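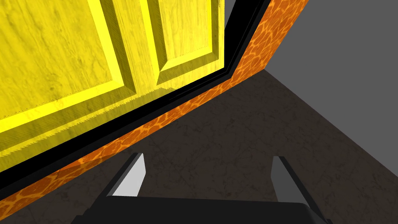
Glenys Harries asks whether rice cooked in the evening may safely be kept for the following day, and why hers sets into a single block by the morning.

The answer to the first part is yes, provided that it is cooled quickly. The guidance below replaces the sheet issued in May and applies to plain boiled rice, both white and brown.

## Cooling and storing

- Turn the rice out of the pan as soon as it is cooked. Rice left under a lid goes on steaming and becomes sticky.
- Spread it thinly on a wide, clean tray. A batch made from 600 g of dry rice will need two trays.
- Allow the steam to escape, then cover and refrigerate within one hour of cooking.
- Use it within one day. Rice that has stood out overnight should be thrown away, however good it smells.

As to the second part, the block is caused by surface starch. Wash the grains in several changes of cold water before cooking and drain them in a sieve for a few minutes. A teaspoon of oil forked through the cooled rice also helps, although it should be left out if the rice is intended for a pudding.

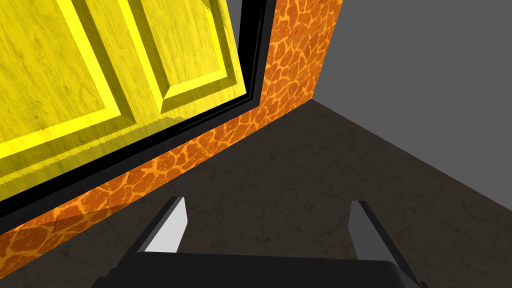 Shallow containers are to be preferred to deep ones for the same purpose. The Hundero tubs used in our own kitchen hold enough for two people and stack well, but any lidded box will serve. Write the day on the lid in pencil or on a strip of tape; marker pen does not come off the softer plastics.

## Freezing

Rice freezes well for up to one month. Pack it in flat portions, press out the air and freeze it on the day it is cooked. It may be heated from frozen in a covered bowl with a tablespoon of water, and must be steaming hot throughout before it is served. Do not heat it a second time.

## Fried rice

Chilled rice fries better than fresh — the grains are firmer and stay apart. Break up any lumps with damp fingers before the pan is heated. Fry the onion and other vegetables first, remove them, and add the rice in small amounts over a high heat. Soy sauce should be poured down the side of the pan and not over the rice, and salt added only after tasting.
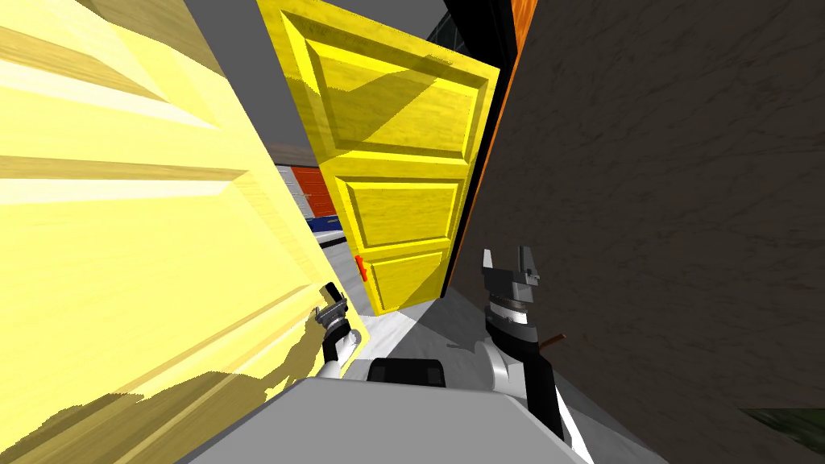
Khôi Bùi writes that he leaves the egg until last, pushing the rice to one side and scrambling it in the space, and that brown rice wants a splash more oil than the sheet used to allow.

Both points are accepted. The quantity for brown rice is now two tablespoons for four people. Readers who prefer the egg in strips may cook it first as a thin omelette, roll it up, slice it and fold it in once the pan is off the heat.

Spring onions are added at the table. Any fried rice left on the plate is not to be kept.

Sheet revised 6/24/18.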